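Cahier d'atelier – cellule deux bras, table brune
Mai, repris à 14 h

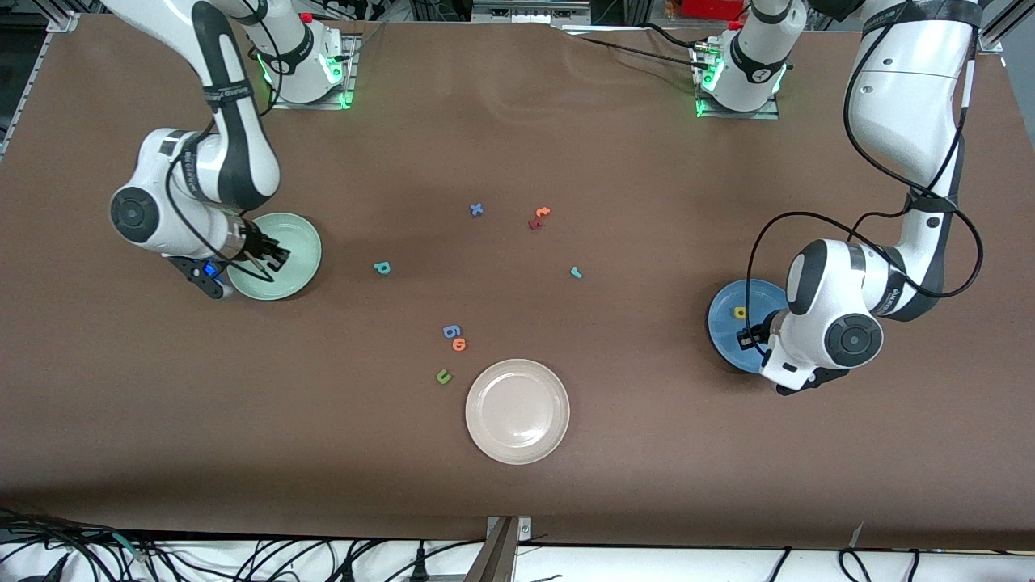 Cellule en cours de contrôle, les deux pinces dans les assiettes, lettres en mousse sur la table.

Objet : reprise du cheminement des câbles de poignet et recalage des hauteurs d'approche, suite aux arrêts signalés la semaine passée sur le poste Gotis.

Rappel du problème. Le bras droit se mettait en défaut quand le poignet tournait loin vers l'intérieur. Le journal donnait un dépassement de couple sur le dernier axe, toujours dans la même zone. J'ai d'abord soupçonné la charge déclarée pour la pince, puis le frein. La charge était bonne à quelques grammes près, le frein aussi. En tournant le poignet à la main, bras libéré, on sent très bien le câble qui tire en fin de course. Il était attaché trop court au collier du coude.

Fait ce matin :
– bras hors tension, consignation au tableau
– dépose des colliers entre coude et poignet, bras droit seulement
– câble de pince redescendu pour donner du mou, boucle laissée à l'extérieur de l'avant-bras
– colliers reposés sans serrer à fond, velcro au lieu des rylsans du côté du poignet
– connecteur de pince débranché, soufflé, rebranché, vis moletée reprise à la main

Longueur de mou retenue : 300 mm. Avec moins, ça retend en butée. Avec plus, la boucle vient frotter sur la table quand le bras travaille bas. Le bras gauche a des boucles nettement plus larges, qui passent au-dessus de la moitié droite de la table. Je ne touche pas pour l'instant, il n'a jamais fait de défaut, mais à surveiller si on pose des objets hauts de ce côté.

Remise en route. Contrôle des arrêts d'urgence avant toute chose, puis passage en vitesse réduite. Programme Faridex, version chargée avant l'intervention, rien changé dedans à part les hauteurs (voir plus bas). 27 cycles enchaînés sur la zone qui posait problème, aucun défaut, couple du dernier axe stable. Je n'ai pas essayé en pleine vitesse, à faire demain.

Hauteurs d'approche. Les valeurs enregistrées dataient d'avant le changement du revêtement de table. J'ai repris le point bas dans l'assiette vert menthe pour le bras droit et dans la bleue pour le gauche, doigts à l'intérieur du rebord. Correction de 2 mm, dans le même sens pour les deux. L'assiette crème n'a pas été reprise. Tant que ce n'est pas fait, ne pas lancer la séquence complète.

Le revêtement fait quelques plis légers vers le fond, côté embases. Rien de gênant à cet endroit, mais s'ils avancent vers la zone des lettres il faudra retendre. Une lettre en mousse posée sur un pli bascule et la pince la prend de travers. Déjà vu sur la cellule Cliltumton, on avait perdu une après-midi à chercher du côté de la vision.

Câbles en bas à gauche de la table : un vrai paquet, tout noir, rien de repéré. Je propose des bagues numérotées aux deux extrémités et une goulotte le long du bord blanc. Il reste de la goulotte dans l'armoire, à vérifier en largeur.

Pièces : commande à passer chez Đàm pour un câble de pince de rechange. La gaine de celui du bras droit est marquée là où il frottait sous le collier. Pas percée, je le laisse en service. Demander la version souple, l'autre est trop raide pour ce rayon.

Reste à faire :
– point bas de l'assiette crème, pour les deux bras
– essai pleine vitesse, bras droit seul puis les deux ensemble
– sauvegarde des nouvelles hauteurs sur le serveur (copie locale faite)
– repérage des câbles
– recontrôler la tenue des velcros après 2 jours de marche

Si le défaut de couple revient, noter la position des axes avant d'acquitter. La dernière fois l'acquittement avait été fait tout de suite et il ne restait que l'heure dans le journal.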